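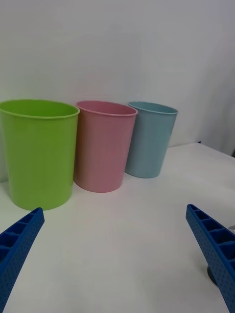
**Cup sorting goes to the robot, arguing about it stays with the staff**

Birno, the firm that washes and repacks reusable cups for canteens and outdoor events, has handed part of its sorting bench to a robot arm. The arm is supplied by Flikix and has been at work since June. Staff on the early shift report that it is punctual, uncomplaining and no use whatsoever on the subject of last night's football.

The job it has taken over was never anyone's favourite. Cups come back from customers in whatever order the customers felt like, and somebody has to put green with green, pink with pink and blue with blue before they can be stacked and boxed. Customers are strict about this. One school canteen, which gives each year group its own colour, once sent back a whole delivery over a few pinks in the wrong sleeve, with a covering letter that is still pinned up in the tea room.

On its best full shift so far the arm sorted 2,231 cups. The record for a person at the same bench is 2,616, set two summers ago in festival season, and the holder has asked that this be mentioned. Flikix says the gap will close as the software is tuned. The record holder says she was also eating a sandwich.

What has changed most is what everyone else does between six and two. The four people who used to take turns at the bench now divide their time between inspection, packing and a new task listed on the rota as "cell support". Cell support means feeding the arm cups, clearing away the ones it has finished with, and going over when the light turns amber. In the first fortnight the light turned amber a good deal. Nested cups were the usual trouble: two stuck together count as one as far as the gripper is concerned, and a human thumb is still the recommended tool.

No jobs have gone, and the firm has put in writing that none will go this year. The works council got that sentence into the agreement after three meetings, the second of which was largely taken up with whether the arm should have a name. It doesn't have one. The night shift calls it something else, and management has decided not to ask.

There are gains, and people on the floor are fair about them. Sore wrists used to be the standard complaint by Wednesday, and the bench accounted for most of the requests to swap shifts. Those requests have dried up. Inspection, which used to be squeezed into whatever was left of the afternoon, now has proper hours and a proper lamp. Two of the four have been on the Flikix course and can restart the cell without ringing the helpline. They are paid a grade higher for it, after some correspondence.

The losses are smaller and harder to put on a form. The sorting bench was where people talked, there being nothing else to do there with the front half of your brain. Packing is louder and the stations are further apart. One long-serving member of staff said she now learns who is getting married from the noticeboard, like a visitor.

There is also the matter of pace. The arm works at the same speed at seven in the morning as it does just before clocking off, and so the packers downstream are expected to as well. After complaints in the second month, a 40-minute buffer of sorted stock was added between the two, so that people can go to the toilet without setting off an alarm. The works council regards this as its finest achievement.

Politis, a rival cup washer across the ring road, is said to be watching closely and has asked to come for a look round. Gurov, the haulage company that brings the cups in, has been asked whether its drivers could keep the colours apart when they collect. The company replied that they could, for a fee, and enclosed the rates.

A second arm is planned for the lids. Anyone on the early shift who wants to be trained on it should put their name on the sheet by the kettle, where there were four names at the last look, one of them in the record holder's handwriting.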